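Chapter 7
Closures and the Storage of Bottled Wine

Revathi Varghese
1 December 2020 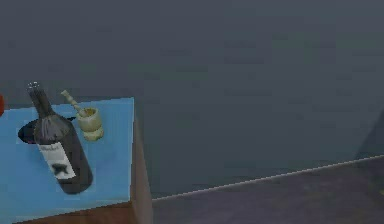

The quality of a bottled wine depends on how much oxygen reaches it between filling and opening. Glass does not let gas through in any amount that matters. The closure does, and so does the join between the closure and the inside of the neck. This chapter deals with the main types of closure, the ways in which each can fail, and the storage conditions that suit each type. Filling and labelling were covered in Chapter 6 and are referred to only where the fill height affects the closure.

7.1 Terms used

The headspace is the gap between the surface of the wine and the underside of the closure, measured with the bottle upright. The bore is the inside of the neck. Ullage is any loss of volume after filling, and it is read as a drop in the level of the wine at a stated temperature. A leak is the passage of liquid past the closure. Seepage is a slow leak that leaves a stain or a sticky deposit but no free drops.

Oxygen already in the headspace at filling is counted separately from oxygen that enters later. The two are often confused in trade reports. A wine that browns within weeks of bottling has usually taken up its oxygen on the filling line, and changing the closure will not cure the fault.

7.2 Natural cork

A cork is squeezed before it enters the neck and then expands against the bore. The seal depends on this pressure being kept up. Cork that dries out shrinks and loses its spring, and the usual advice is therefore to lay the bottle down so that the wine touches the inner end. The advice is sound for long storage. For a bottle that will be opened within a few months it makes little difference, as the headspace is damp enough to keep the inner end from drying.

Temperature matters more than position. Wine expands as it warms and presses the headspace gas against the cork. Repeated warming and cooling can move the cork outwards or draw wine along its side. A store kept at 70 per cent relative humidity protects the outer end of the cork, but it will not make up for large swings in temperature.

7.3 Screw caps

A screw cap seals on the rim of the bottle by means of a liner. The metal shell only holds the liner in place. Position has no effect on the seal, and bottles may be stored upright, flat or at an angle. The common cause of failure is a blow to the top edge of the cap, which lifts the liner from the rim on one side. The damage may be hard to see.

7.4 The Siltano store

The worked figures in this chapter come from the Siltano store, where 2653 bottles were held under two closure types and checked each May. Of these, 44 showed seepage at the first check. The readings were taken with a Hitel level gauge, read to the nearest 2 mm. Section 7.5 sets out the method of reading, and Table 7.1 gives the results by closure type and by rack.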